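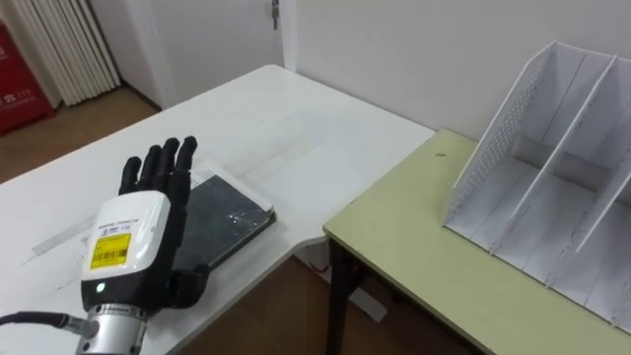

Llevo desde abril intentando que el despacho funcione con dos mesas en lugar de una, y el problema principal sigue siendo la altura. Las dos superficies no coinciden: la mesa blanca queda por encima y la de tablero amarillo verdoso, girada respecto a ella, por debajo. El borde curvo de la blanca complica el encuentro, porque deja un hueco irregular en el que no apoya nada. Probé a suplementar las patas metálicas de la baja con tacos de 4 cm y el conjunto cojeaba, así que los retiré.

El reparto actual es el siguiente. En la mesa alta, la tableta en plano y papel blanco debajo. En la baja, el archivador blanco de paneles finos, a la derecha del todo, donde no estorba al codo. El resto del tablero bajo se reserva para desplegar planos en A3.

Sobre la limpieza: la superficie blanca acusa todas las marcas. El alcohol isopropílico quita las de rotulador, pero deja velos si no se seca enseguida. Temitope Ajayi me recomendó agua tibia con una gota de jabón neutro y bayeta de microfibra, en dos pasadas cruzadas. Da mejor resultado, aunque algunas sombras no salen. En el tablero de color se nota bastante menos el uso.

El archivador merece un comentario. Compré antes uno de Rorlow, más rígido, que no admitía carpetas con solapa. El que uso ahora las admite, pero los paneles ceden si se carga un solo lado. Conviene distribuir el peso y dejar libre el compartimento exterior.

Queda pendiente la iluminación. El brillo en la pantalla de la tableta molesta al leer y no he encontrado una posición de la lámpara que lo evite sin dejar a oscuras la mesa baja. Liên Tiêu me presta un brazo articulado Whitfield para probar; si la mordaza no abraza bien el canto curvo, tendré que fijarlo a la pared.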